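4. Open-Day Demonstration

4.1 Setting and purpose

The bimanual sorting cell described in Section 3 was shown to visitors at the Savness open day on 8/3/21. Up to that point all trials had been run by the authors with the room closed, and the results in Table 2 should be read with that in mind. The open day gave us a chance to observe the cell under conditions we did not control: people moving behind the work area, doors opening, overhead lighting left at its normal level, and requests to stop and restart at arbitrary points in an episode. No claim of statistical weight is made for the session. It is reported for the failure modes it brought out, two of which led to changes in the grasp planner before the September trials.

Visitors were admitted in groups of no more than 12, and each group stayed for 25 minutes. A short talk on the task was given by Saskia Wihongi, after which the cell was run continuously while questions were taken. The operator remained within reach of the stop button at all times. Sessions were logged with the Erano recorder at the same settings used in Section 3.4.

4.2 Task and materials

The task was the bottle-and-cap task of Section 3.2, unchanged except for the starting layout. Amber pill bottles and white caps are placed on the tabletop, upright or lying down, together with two shallow containers, one yellow and one orange. Loose caps are to be collected into the yellow container. Bottles that are already capped are to be left standing unless an instruction names them. Visitors were invited to propose the starting layout, and several chose to lay a bottle on its side, a pose that had made up only a small part of the training set.

The Ellis policy was used for all runs. It had been trained on 830 episodes, of which 100 were held out for validation. No fine-tuning was carried out on site. The Wuscombe baseline was loaded for comparison but was run for the last group only, and its logs are too short to be of use here.

Figure 3 gives two views of the cell. In the first, the left gripper holds a small round white object just above the table while the right gripper is open over bare wood. The second is a low view across the tabletop toward the room, with both grippers clear of the bottles.
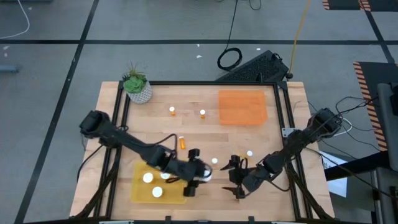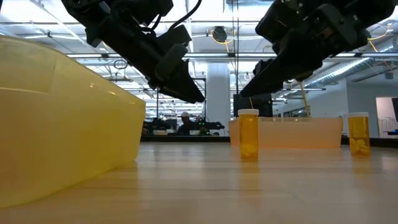
Photos: Savness open day, project archive.

Figure 3. The sorting cell. First view: the workspace from above, with the yellow and orange trays, amber bottles and white caps. Second view: two capped bottles containing pale yellow pills, with the containers at left and behind.

4.3 Observations

Cap pickup from bare wood was the most reliable part of the task, as it had been in the closed trials. Caps have a low profile and a smooth outer wall, and the planner approaches them with the fingers close to the tabletop. When two caps lay near each other between the arms, the arm assignment was at times unstable: both arms began an approach, the conflict check halted one of them, and the halted arm then waited for the full timeout even after its neighbor had moved away. This did not cause contact between the arms but it added delay, and visitors commented on it more than on any other behavior.

The second failure mode concerned the containers. Both are translucent, and their apparent color depends on what is behind or beneath them and on the angle of the light. From the overhead view the yellow container is well separated from the wood. From the low side view its wall reflects the ceiling lights, and the depth estimate along the rim becomes noisy. On some placements the release height was set from a false rim reading and the cap was dropped from higher than intended. In the closed trials part of the overhead lighting had been switched off, and the effect had not been noticed.

Bottles on their sides were handled less well than upright ones. The pose estimate was usually adequate for the position of the bottle but not for the direction of its neck, and the policy would begin a regrasp that the opposite arm could not complete. The operator ended these episodes by hand. They are counted as failures in the log and are not included in Table 2.

Activity in the room beyond the table had no measurable effect on the overhead view, whose background is almost entirely tabletop and floor. The side view includes a large part of the room. People are visible to it at a distance, and the segmentation step occasionally returned small false regions above the far edge of the table. These were rejected by the workspace mask and did not reach the planner.

4.4 Changes made

The timeout on a halted arm was replaced with a release condition tied to the position of the other arm. The release height is now computed from the overhead view alone whenever the two views disagree by more than a fixed margin. A further set of episodes with bottles lying down was collected afterward, and its effect on neck direction is discussed in Section 5.2. The workspace mask was left as it was.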